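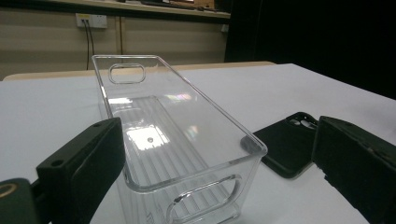 Shewit Kassa wrote:
Get the kind with a handle cutout at both ends, is my two cents. I had the other sort in my pantry for years and every time I wanted the rice I had to dig my fingernails in behind it. With a handle at the back too you can lift the whole thing down with both hands and carry it to the counter, which my wrists appreciate!

sesness_attic wrote:
Agree on the handles, but I'm going to grumble a little about clear plastic. Everyone loves it in November when it's new, and then you're looking at crumbs and half-empty packets through the side all winter. I went back to baskets and I'm happier – my husband can't find anything, but he couldn't before either.

worku17 wrote:
Oh, I don't know, seeing the crumbs is what gets me to wash them (warm water, dish soap, soft cloth, nothing scratchy). The ridges on the bottom do collect flour, I'll give you that. An old toothbrush run lengthwise gets it out.

pantrymoth257 wrote:
Has anyone kept onions in a ribbed one like that? I like the idea of a bit of air under them, and mine has a tiny hole in the floor too. I have up to 17 pounds at a time from my sister's garden.

Shewit Kassa wrote:
Small batches, yes. I wouldn't put 17 pounds in one bin, dear, you'd never get it off the shelf. Split them up, and keep the potatoes somewhere else.

sesness_attic wrote:
Or use a basket :) Measure your shelf first whatever you buy, and measure at the rim, where the sides slant out. I skipped that once and had to send four back.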